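From: Zübeyde Oral
To: seed-savers list
Date: Apr 18, 2024
Subject: Re: what do you keep your tubes in?

A-yeong Ha wrote:
> I've got 41 screw-cap tubes of saved seed rolling about in a drawer and
> every time I open it they all change places. Does anyone have a system
> that isn't a fancy rack? I don't want to spend much.

Oh, I do, and I'm so pleased with it! Cream plastic baskets, the sort with rounded corners and handle holes. I bought 6 in December (the Lasico ones, but any make would do) and put the whole seed collection into them over one very happy weekend.

Beans and peas in one, tomatoes in another, flowers in a third, and so on. I go by cap colour too, so orange-red means sow indoors, and I can pull the right tube out without reading a single label. The baskets wipe clean, though the insides do mark a bit, and they lift down off the shelf in one go – lovely when your other hand is full of compost.

Do put a folded tea towel in the bottom if your tubes are the tall kind, they stand up much better.

The basket, and one of the orange-red caps:

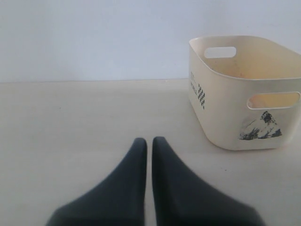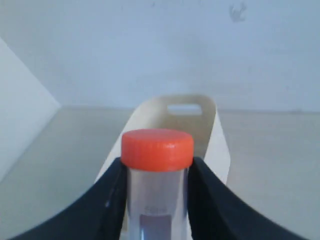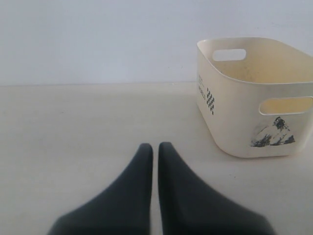
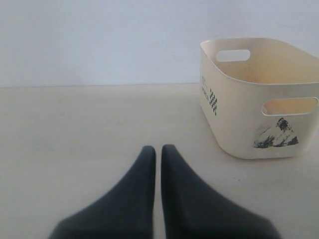 A-yeong Ha wrote back that she had a basket just like it under the sink, full of old sponges, and would be turning it out tonight. She wanted to know whether the tubes ought to be kept in the dark, and if a lid of some sort was worth bothering with for the onion seed.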